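Skaramum Two-Arm Classroom Kit
For high school and college robotics classes, clubs and competition teams
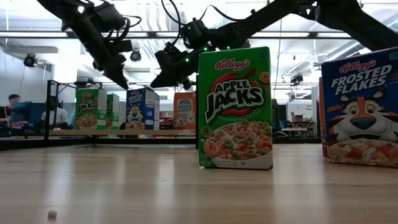
Two-arm setup with the cereal box shelf task.

Last updated: September 24, 2024

The Skaramum kit is a pair of table-mounted or overhead robot arms with grippers, a controller and a set of student projects. It is sold to schools, colleges and clubs. Students use it to learn how to plan a reach, pick up an everyday object, hand it from one arm to the other and set it down where it belongs. The kit comes assembled to the shoulder joint. A class normally finishes the rest in one lab period with the hex keys in the box.

The first version was put together for the manipulation course at Draltmont, where Yu-na Sun taught the lab section. Her students wanted to work with things from a grocery store, and the project book still follows that plan. Dae-han Joo wrote the controller software and now runs teacher support.

What is in the kit

Two arms, left and right, with matching grippers
Overhead mounting brackets and table clamps
Controller with power supply and emergency stop button
Second stop button on a long cord, for the instructor
Cable set with spare joint cables
Spare finger pads
Hex keys and thread locker
Printed project book and one instructor copy
Floor tape and a printed table grid for marking start positions

Objects are not included. The project book has a shopping list, and everything on it can be found at an ordinary supermarket. A computer is not included either. Any lab computer that meets the requirements on the software sheet will do, and students can write and test their programs in the simulator before they get time on the arms.

The cereal box task

Most classes start with this one. Boxes are stood upright at different distances, some on the tabletop and some on a raised ledge behind it. The student program has to pick out the right box, move a gripper to it without knocking over its neighbors, and bring it to a marked spot. Cereal boxes work well for a first project. They have flat sides and large printing, they cost little, and a crushed one can be replaced the same day. They also fall over easily, so a bad approach path shows up right away.

The task is written up in 4 levels:

Level 1. One box on the table, one arm. The position is given.
Level 2. Several boxes on the table, one arm. The student program finds the box by its front panel.
Level 3. Boxes on the table and the ledge, either arm. Two boxes of the same cereal may be placed near each other.
Level 4. Both arms. A box is taken from the ledge by one arm, passed to the other and set down on the far side of the table.

Use full boxes for Level 1 and Level 2. For the later levels, empty boxes with the flaps taped shut are easier on the finger pads and less trouble when one gets dropped. If you use full boxes, leave the inner bag sealed. Loose cereal on the table gets under the boxes and makes them rock.

Running the kit with a class

We recommend teams of three or four. One student runs the program, one keeps a hand by the stop button, and the others reset the boxes and write up the log sheet. Teams swap jobs after each set of runs. The log sheet has a column for where the gripper first touched the box, and teachers tell us that column is the most useful thing on the page when a team is stuck.

The full course in the project book takes 14 weeks with one lab meeting a week. A shorter club schedule is printed in the back. It skips the written path planning exercises and goes to Level 2 as soon as the safety check is signed.

For competition teams, the book includes the rules for the Pistcombe Shelf Challenge, which uses the same table layout. The next one is in June. Each team gets 30 minutes of table time, including setup, and may bring its own finger pads. Changes to the joints or motor housings are not allowed. Judges score the box's final position and take points off for any box that tips. Teams may restart a run after a stop, but the clock keeps going.

Mounting and space

The arms can be clamped to the table edge or hung from an overhead beam. Overhead mounting leaves the tabletop clear and is what we suggest for the shelf task. The beam must be fixed to the building or to a freestanding frame that does not sway when both arms move. Have your facilities office approve any attachment to the building before you drill.

Leave slack in the cables at every joint. A cable that is pulled tight when the arm is straight will work loose within a few weeks. Before each session, move both arms slowly through their full range with the program off and watch the cables while you do it.

Keep student desks outside the reach of the arms. Mark the boundary on the floor with the tape provided. No one should reach over the table while the arms are powered, including to pick up a fallen box. Press stop first, wait for the arms to settle, then reset.

Care

Wipe the finger pads with a damp cloth after each lab. Replace them when the surface looks shiny. Joint bolts should be checked at the start of each term, and the grippers should be recalibrated after any hard contact with the table. The steps are on the inside cover of the project book. Under normal class use a set of finger pads lasts for about 4000 grasps.

If an arm reports a joint fault, turn off the controller and look for a loose cable before calling us. Do not open the motor housings. Opening them ends the warranty on that arm.

Ordering and support

Schools can order with a purchase order or a card. Replacement arms, single grippers and extra project books are sold separately. In the eastern states the kit is stocked by Yoo, our classroom dealer, which also takes trade-ins on the older one-arm kit. A trade-in arm must power on and include its original controller.

Teacher support is included for the first school year. Send your kit serial number, the level your class is working on and a copy of the log sheet with any question about a failed run. Dae-han Joo's group answers during school hours and can set up a remote session with your lab computer if the instructor is present.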